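The Quiet Years of Tasum

The village of Tasum has 152 houses and 2 wineries, and until last April I had visited only one of them. The second, Hassanpour, does not put a sign on the road. You must telephone before, and then somebody opens the gate.

I had my doubts about this estate. Its white wine from the Lalamano vineyard was for many years too heavy for me, with much oak and little fruit. But the new owners pick the grapes earlier, and they have sold most of the small barrels. The wine is now fresher, with a taste of pear and a little salt at the end.
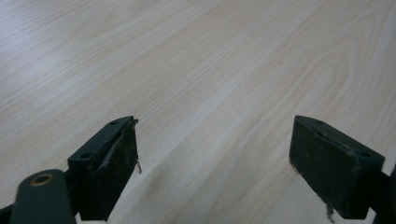 Pale wood grain on a tabletop.

The red made me less happy. It comes from young vines near the river, and it is thin in the middle. I tasted it twice, before lunch and after it, and my opinion stayed the same. Perhaps in five years the roots will go deeper.

In the last season the estate filled 3949 bottles, and nearly 200 of them were kept back for the cellar. The rest goes mostly to Zarero, the merchant in the next valley, who sells it by the case and also ships abroad. The price has risen a little, but for the white I find it still fair.

I bought six bottles of the white and one of the red. I will open the red again next winter, with lamb.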